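Robots take on kitchen duty at Fulton

The Vidmar machine started on the staff kitchen and break room in December, two hours a day. Amparo Echeverri's cleaning crew keep their shifts. 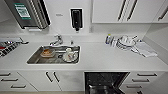

The staff kitchen, with dishes in the sink.

The crew will move to windows and carpets. Staff asked for quiet at lunch, so the machine stops at noon. It won't need to go past the ping-pong table until after 2.
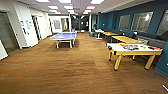 Training is on Friday. Each of the 39 staff gets a turn at the stop button, and

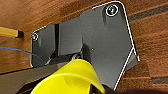

questions can go to Amparo before then.

Recent items
Clirkeck parking changes
Dakusent roster update
Lost property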